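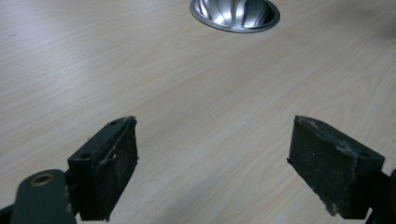 Foam-padded fingers of a hand-held gripper over a wood-grain work surface.

Equipment planning for hand-held gripper stations

Equipment planning for hand-held gripper stations covers the selection, purchase, and replacement of the items needed to record manual tasks with grippers carried by a person. The subject is usually treated apart from the purchase of robot arms, which have longer delivery times and are paid for from capital funds in most organizations. A gripper station is made up of many low-cost parts, and a large share of its lifetime cost falls on parts that wear.

Scope of a station

A station is the smallest unit that can be bought and put to work by itself. In most plans it includes a pair of hand-held grippers, a work table, a support structure, floor markings, screening, cabling, and a set of task objects. Computers and storage are often listed under a separate heading because they are shared between stations.

The planning method described by Hernán Mamani at the Dullau workshop divides these items into fixed, moving, and consumed. Fixed items stay in place for the life of the station. Moving items are handled by the operator during every session. Consumed items are expected to be discarded, and are budgeted by quantity. The division has been adopted with small changes at Drulden and Ayala, where cables are counted as consumed.

Grippers

Hand-held grippers are bought in pairs for two-handed work. A single spare is shared between 2 stations under the Dullau method, so left and right units that are mirror images of each other require two kinds of spare. Buyers who specify one design for both hands avoid this.

The points normally checked before an order is placed are:

Jaw opening, measured between the pad faces and not between the bare fingers
Mass of the unit with its mounting plate and cable attached
Hole pattern of the mounting plate
Availability of fingers, pivots, and linkage arms as separate parts
Method of attaching the pads

The last point has a large effect on running cost. Glued pads are cheap but take longer to change, and remains of adhesive must be cleaned off before a new pad will sit flat. Pads carried on a removable insert cost more per piece. At Ayala the inserts were found to pay for themselves only at stations used on two shifts.

Pad wear

Foam is a common pad material. It holds smooth objects well and takes up small errors in alignment. It also collects dust and lint, and its edges fray and chip with use. Wear tends to begin at corners and along the border of the pad, where the foam is pulled sideways by the edge of an object. A pad with a ragged border may still grip well across its center, and for this reason plans that call for replacement at the first sign of fraying overstate the quantity needed.

The Drulden schedule replaces both pads of a gripper together after 532 recorded sessions, or sooner if foam is missing from the contact area. Replacing one pad alone is discouraged, as a new pad is thicker than a compressed one and moves the closing point away from the center of the jaws. Sheet foam is ordered once a year, in May, and cut in-house with a steel die. Offcuts from the same sheet are kept for repairs to task objects.

Tables and fixtures

Tables are fixed items. A pale surface with a low sheen is preferred, and a plain or lightly grained finish causes few problems. Fixtures that are set into the table, such as a dish-shaped base with a vertical pole, hold their position between sessions and remove the need for clamps. Their drawback is that the table is then committed to one group of tasks. Hanging tasks, in which a utensil is placed on or taken from a hook, are a usual reason for accepting this limit.
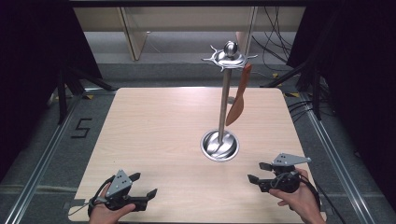
Polished metal fixtures are easy to clean and stand up well to repeated contact, but they reflect lamps and nearby equipment. Where this matters, a brushed finish can be specified at the time of order. Refinishing a part after delivery has generally cost more than the part itself.

Support structure and floor

Aluminum rail is used widely for the structure around a table. It is sold by length and can be reused when a station is taken down, and plans at Dullau therefore assign it a remaining value at the end of the period. Brackets and fasteners are given none – they are lost or mixed too often to be counted.

Curtains are the usual form of screening. Dark fabric is ordered to the full height of the structure plus a hem allowance. Floor tape is a consumed item and is bought in at least two colors, one for station numbers and one for the positions of table corners. Tape on carpet lifts sooner than tape on a hard floor, and the quantity is commonly doubled for carpeted rooms.

Task objects

Task objects are ordinary household or workshop goods: spatulas, cups, small tools, and the like. Their unit cost is low, but a product may be withdrawn by the seller without notice. The common practice is to buy the full number needed for a project in one order. The Gredier inventory lists 281 objects for 16 stations, with duplicates stored unopened.

Budget structure

Budgets are drawn up per station and then adjusted for shared items. Fixed items are entered once. Moving items are entered with their spares. Consumed items are entered per year, with a reserve of roughly a tenth for the first year, when the rate of wear for a new set of tasks has not been measured.

Labor for pad changes, cable repair, and re-taping is often left out of early plans. Mamani recommends entering it as a line under consumed items – even where the work is done by the operators – so that the cost of a cheaper pad can be compared with the time spent changing it.

See also

End effector
Preventive maintenance
Spare parts management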